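双腕調理作業セル「Hevlow」 導入計画のご案内

製品概要
Hevlowは、給食施設、食品加工場および調理研究部門を対象とした双腕型の作業セルです。左右に多指ハンドを備え、既存の調理台に合わせて設置位置を設計いたします。本ページでは、設備投資をご検討中のお客様に向け、機器構成、事前検証、予算計画および納入までの手順をご案内いたします。

標準構成
双腕本体(左右ハンドを含む)
制御盤および非常停止装置
作業計画ソフトウェア Vitell
初期教育(操作担当者4名様まで)
調理台、鍋、まな板等の什器は標準構成に含まれません。お客様が現在ご使用の什器の寸法をお知らせいただき、配置案に反映いたします。

事前検証
ご発注に先立ち、Vitell上でお客様の作業台を再現し、シミュレーションによる検証を実施いたします。対象とする食材の形状、容器の深さ、持ち手の位置、両腕の可動範囲を確認し、報告書として提出いたします。検証費用は本体をご発注いただいた場合、契約金額から全額を差し引きます。

丸みのある食材を大型の鍋の上で扱う作業では、容器の縁および持ち手とハンドとの干渉が主な確認項目となります。下図は右ハンドが黄緑色の果実を金属鍋の上で把持した状態のシミュレーション画面です。左ハンドは開いた状態で、まな板から離れた調理台の上方にあります。
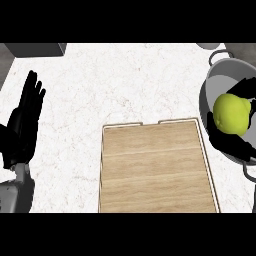 予算計画
導入費用は、本体、設置工事、安全対策、保守の四区分でお見積りいたします。設置工事費は床の強度と電源の位置により変動するため、現地調査の後に確定いたします。初年度の保守料は本体価格に含まれ、次年度以降は年間契約となります。リースをご希望の場合、契約期間は60か月を標準といたします。
ハンドの指先部品は消耗品です。交換周期は作業内容により異なりますので、予備部品の費用をあらかじめ年度予算に計上されることをお勧めいたします。

納期および工程
ご発注から納入までの期間は約16週間です。このほか、現地調査と事前検証に所要の日数をいただきます。年度内の検収をご希望の場合は、9月末日までに仕様をご確定ください。

既設設備との接続
搬送装置Jolyをご使用のお客様は、専用の接続ユニットにより連携運転が可能です。他の搬送装置については、信号仕様書をご提出いただいたうえで個別に回答いたします。

保証
保証期間は検収日から12か月です。消耗品、およびお客様による改造に起因する故障は保証の対象外となります。

お問い合わせ
株式会社Kimero 設備計画部
導入計画・お見積り担当 Évan Vasseur
技術仕様・事前検証担当 Keith Henare
お問い合わせの際は、対象作業、設置予定場所の寸法およびご予算の年度をお知らせください。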